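Disposable Drinks Packaging at Gromstead Campus: Project Report
Submitted 10 August 2023

1. Background
The canteen at Gromstead stopped washing mugs two years ago and moved to paper cups. Our project looked at what happens to those cups, and to the bottles and cans sold beside them, once people have finished with them. The sites were the Clegg building and the library café.

2. Method
We sorted the contents of the public bins on 9 days in July, always after the lunch period. Each item was put into one of four groups: paper cup, plastic bottle, can, other. Bags from the kitchen were left out — they are collected separately by Honero and we had no access to them. We also handed out a short questionnaire and got 61 back.
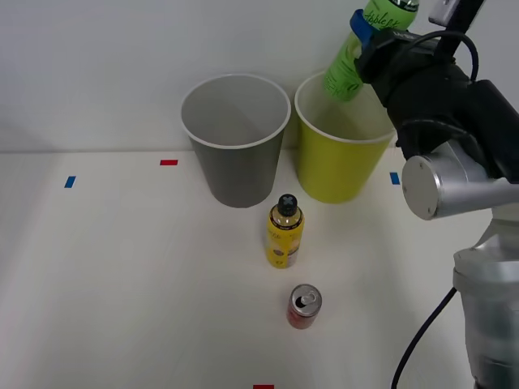
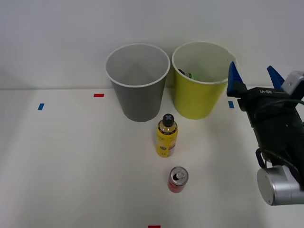
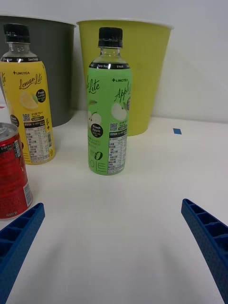 Figure 1. Plastic drink bottles and paper cups on a white tabletop.

3. Results
We sorted 3083 items. Paper cups were the largest group at both sites, and plastic bottles came second. Cans were few in the library café, where the vending machine was out of order for part of the month.

Many bottles still had drink in them. This made the paper in the same bag wet and slowed the sorting down. In the questionnaire, most people said they did not know whether the cups could go in with paper. The sign in the Clegg building says they can; the one in the library says they cannot.

4. Problems
Two of the bags from the first week were taken away before we reached them. We also changed our rule for lids after the second day, so the lid figures for the first 2 days should not be used.

5. Further work
Ultetex makes a cup lining that is meant to come off in ordinary pulping. We asked for samples but they did not arrive in time to be tested.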